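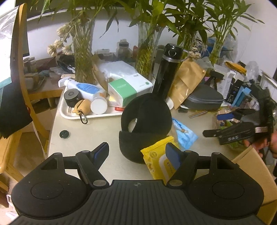
关于秋冬正装衬衫领型与面料送检标准的讨论

分类:男装与着装规范 > 衬衫、领带与配饰
阅读时间:9 分钟

【楼主】静水长衫
10/03/2023

各位同好:

本人所在单位自秋季起执行新的着装规定,要求全体对外接待人员在正式场合穿着统一规格的白色或浅蓝色长袖衬衫,并授权各部门自行选定供应商。本部门由我负责前期调研。经初步筛选,目前保留两家:Lornunance 与 Drestmont。现将有关情况列出,请有经验的会员提出意见。

一、Lornunance 提供半定制服务,领型可选标准领、半开领及一字领,面料为双股精梳棉,单件报价 700 元,起订量 70 件。
二、Drestmont 仅供成衣,领型为标准领与纽扣领,面料含少量弹性纤维,价格较低,但尺码按胸围分档,袖长不可单独选择。

需要讨论的问题有两个:其一,接待岗位人员着一字领是否合乎正式场合之惯例;其二,免烫处理的面料是否值得采用。请各位尽量依据实际穿着经验答复,并注明穿着时长与洗涤方式。

【2楼】青石巷裁衣

楼主所列第一个问题,本人意见如下。一字领的开角较大,系领带后领面几乎与肩线平行,视觉重心落在领带结上。若单位统一配发的领带较窄、内衬较薄,则领结两侧会露出系带部分,观感不佳。建议在确定领型之前先确定领带宽度,二者应当作为一个整体报批。

半开领适用范围最广,可配合多数结法,亦可在不系领带时保持领尖服帖。如须统一,本人倾向于半开领。

【3楼】袖口三厘米

不同意2楼的意见。一字领在正式场合并无不妥,许多单位的礼仪岗位长期采用。所谓露出系带部分,多因结法不当所致,与领型本身关系有限。半温莎结即可解决。

另请楼主注意领座高度。颈部较短者穿高领座,久坐之后极为不适,且领口内侧磨损明显加快。统一订制时,领座高度往往被忽略,供应商亦不会主动询问。

【4楼】青石巷裁衣

回复3楼:结法可以规定,但难以逐日检查。七十人中能够每日将半温莎结打至合格者,恐怕不及半数。制定规范应当考虑执行的难易。领座高度一条,本人赞同。

【5楼】北窗听雨2016

就第二个问题作一补充。本人曾穿着免烫衬衫两年有余,每周机洗两次。结论是:前半年平整度较好,其后领尖与门襟处先后起泡,熨烫亦不能恢复。起泡的原因通常在于黏合衬与面料缩率不一致,与免烫工艺有一定关联,但不宜一概而论。

建议楼主要求供应商各提供两件样衣,按日常方式洗涤十次后再行比较。若领面出现气泡或领尖翘起,即应排除。

【6楼】旧呢子大衣

本人曾经手过 Drestmont 的批量采购,可以提供一点参考。该批衬衫尺码分档较粗,胸围合适者袖长常有出入,最后有相当一部分同事需要自行改短袖子。改袖费用虽不高,但袖衩位置随之上移,袖口扣合后外观受到影响。如果最终选定该家,请务必在合同中写明可以更换尺码的期限。

优点亦应说明:面料弹性适中,久坐不紧绷,透气性尚可。对于需要长时间站立与弯腰的岗位,舒适度优于纯棉。

【7楼】静水长衫(楼主)

感谢各位。现统一回复如下:

1. 领带由单位另行采购,宽度尚未确定。已采纳2楼建议,拟将领型与领带合并上报。
2. 领座高度已向 Lornunance 询问,对方答复可在两种规格中选择,不另收费。
3. 洗涤测试将于样衣到齐后进行。

另有会员私信推荐 Farkas,称其面料更为厚实。经询价,该家单件报价 1592 元,超出预算较多,暂不考虑。

【8楼】素面

Farkas 的价格确实偏高,但请楼主不要只比较单价。厚实面料的使用年限较长,若按穿着次数分摊,差距未必如报价所示。本人有一件穿着至今,领口更换过一次,衣身完好。该家提供备用领片与袖片,其他两家是否提供,建议一并询问。

【9楼】袖口三厘米

对8楼的算法持保留态度。统一着装与个人置装性质不同:人员有流动,体型有变化,规定本身亦可能在两三年后修订。以多年使用为前提计算成本,对个人成立,对单位则未必成立。且白色衬衫最先出现的问题是领口泛黄,与面料厚薄无关。

【10楼】素面

领口泛黄可以通过更换领片解决,此正是本人提及备用领片的理由。人员流动一点,9楼所言有理,本人接受。

【11楼】北窗听雨2016

有关泛黄,补充洗涤方法:领口与袖口应在当日脱下后即行预处理,以中性皂液轻刷,静置后再入机洗。不宜使用含氯漂白剂,棉与弹性纤维混纺者尤应避免,反复使用会使面料发黄变脆。晾晒时以宽肩衣架悬挂,扣合第一粒纽扣,领型可以保持得较好。

【12楼】平纹与斜纹

各位的讨论集中于领与衬,本人想提请注意织法。平纹组织轻薄透气,但浅色者易透,内穿背心的轮廓会显露;斜纹组织稍厚,光泽柔和,抗皱略好,适合秋冬。楼主的报价单只写双股精梳棉,未注明组织与纱支,无从判断。建议要求对方书面补充。

若夏季仍须穿着同一款式,则斜纹可能偏热。去年 8 月本人在无空调的场馆内穿斜纹衬衫值守一日,体验不佳。

【13楼】静水长衫(楼主)

已收到 Lornunance 补充说明:白色款为斜纹,浅蓝色款为平纹,两款不可互换组织。本部门全年在室内工作,斜纹偏热的问题影响较小。但浅蓝色款是否透出内衣轮廓,须待样衣到后确认。

备用领片一项,Lornunance 可随单加订,Drestmont 不提供。

【14楼】旧呢子大衣

既然两色组织不同,厚薄与垂感必有差异。同一排人员并立时,若有人着白、有人着蓝,差异尚不突出;若同一人交替穿着,则外套袖口的松紧感受会有不同。本人意见是只选一色,以白色为宜。

【15楼】青石巷裁衣

不赞成只选一色。浅蓝色对肤色的宽容度更高,日常接待较白色亲和。可以规定白色用于重要会议与仪式,浅蓝色用于日常,二者不混用即可。

【16楼】量体一族

向楼主提一个程序上的建议。量体应由供应商派员到场完成,不宜由员工自行填报。本人所在的 Prutbridge 园区曾组织过一次集中订制,共收回尺寸表 108 份,其中颈围一栏误差最大,多人误填为成衣领围,成品到货后第一粒纽扣无法扣合。颈围应在喉结下方水平测量,软尺内留一指余量,并以同一人、同一软尺测量为佳。

【17楼】袖口三厘米

赞同16楼。补充一点:量体时应着薄衬衫,不应着毛衣或外套。另外,习惯佩戴手表者,佩表一侧袖口宜略放宽,可在尺寸表中增设一栏。

【18楼】静水长衫(楼主)

量体安排已与 Lornunance 沟通,对方同意派员到场。尺寸表将增加佩表一栏与领座高度一栏。

领型目前倾向于半开领。3楼与9楼会员的意见已如实写入报批材料,列为备选方案。颜色仍按两色上报,待审批部门决定。

样衣洗涤测试的结果,本人将在本帖内更新。仍请有 Drestmont 近期穿着经验者留言,尤其是袖长与领围的实际偏差。

【19楼】平纹与斜纹

请楼主在测试时一并记录缩水情况,量取洗涤前后的领围、袖长与衣长三项即可。斜纹与平纹应分别记录。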